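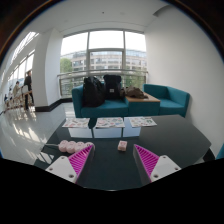
Ohemaa Osei
Lecturer in Applied Robotics and editor of this volume

Chapter 4
Can It Tidy Up Yet?

My grandmother could clear a table while telling you a story, and I doubt she gave the table a single thought. I have been thinking about tables for most of my working life, and I still find them hard going!

Look for a moment at the small pink block between the two magenta fingers, and then at everything else a tidying machine would have to make sense of. There is a power strip close by, also pale pink, with a cable running off toward the edge of the table. There are printed sheets to leave alone, or perhaps to stack (who is to say?), and a shiny top that throws the windows back up at you in bright patches. A child of four would sort all this out between bites of a sandwich.

So, can machines do our chores yet? My answer, after a good many years and a great deal of tea, is "some of them, on a good day, in a room they know." Kekeli Akpalu and I once drew up a list of 63 household jobs for our students at Clandilora, from folding a dish towel to wiping down a stove, and asked them to mark the ones they would trust to a machine with no one else at home. Most people marked fewer than 20, and the arguments went on well into November.

The shop floor is a kinder place to begin – parts arrive facing the same way, and the lighting stays put – and we will spend the first half of this chapter there, with the packing line at Curkstead. After that we come home again, to kitchens and couches and cables.

Before you read on, clear a table of your own, slowly, and write down each thing you had to decide. Keep the list handy for Section 4.2.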